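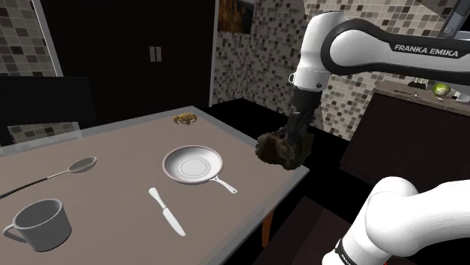

Simulated kitchen, Franka arm, table with pan, knife and mug.

Tamex Tabletop Teleop — data card

Maintained by Dušan Stojanović and Aldo Amato, Skultix
Last edited Sun 14 March

What this is

A set of 300 demonstrations recorded in simulation by people driving a robot arm by remote control. Every demonstration was done by a person from start to finish. There are no scripted runs and no output from a trained policy in this release.

The tasks are short tabletop jobs: pick something up, move it, put it down near or on something else. The objects are a mix of kitchen things (pans, cups, cutlery) and odd shapes such as a crab and a large rough lump that the asset list calls rock_b. We wanted objects that can't all be grasped the same way. The knife lies flat and has to be taken from above with the fingers lined up across it. The lump has no obvious handle and each operator finds their own spot.

How it was collected

Operators sat at a desk with a handheld controller in one hand and a screen in front of them. Moving the controller moves the gripper. Squeezing the trigger closes the fingers, and letting go opens them. A second button disconnects the controller from the arm so you can bring your hand back to a comfortable position. We left those pauses in the recordings, and they are marked in the clutch column if you want to drop them.

Nine people took part. Two of them had driven an arm before. Everyone else got a practice session in the Ķēniņš tutorial room (one block, one tray) before recording anything that counts. Practice data is not included.

Each demonstration has one written instruction, typed by the operator before starting. We fixed spelling but left the wording alone, so the same job may be called "grab the knife" in one file and "pick up the table knife" in another. 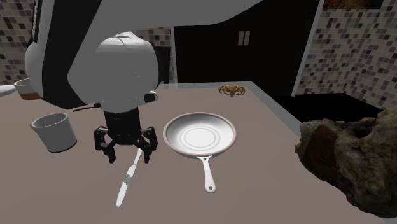
The most common trouble was judging height. On a flat screen it is hard to tell whether the fingertips are just over the table or well clear of it, and new operators tended to come down slowly, stop, and come down again. You will see this as a stair-step in the vertical position. Aldo's advice was to line up first from high above and then drop in one go, and the later sessions are smoother for it. If you are training on the whole set, consider weighting by session.

What's in a demonstration

Joint positions and velocities
Gripper opening and trigger value
Controller pose and clutch state
Camera views, all rendered
Object poses at every step
Instruction text
Outcome, marked by the operator as done or not done

Failed attempts are kept. Filter on outcome if you don't want them.

Splits

The Tuvodholm split holds back whole room layouts, so nothing in the test portion shares a layout with training. Use it for any numbers you plan to report. The random split is there for quick checks only.

Known problems

Demonstrations longer than 1,000 steps were cut at that point. The outcome field still reflects what the operator marked, so a truncated file can say "done" without showing the end of the task.

Contact between the fingers and thin objects is touchy. Cutlery sometimes jumps when it is first touched. We have tuned this as far as we care to without slowing the simulator down.

Operators were all right-handed. Approaches from the left are rare.

Outcome marks are one person's opinion and were not checked by a second person.

Not suitable for

Force control work — there is no force reading. We also don't suggest running a policy trained only on this data on a real arm near people.

Changes planned

Left-handed operators and a second pass over the outcome marks, both aimed for September. Send corrections to Dušan with the demonstration number and the step where the problem starts.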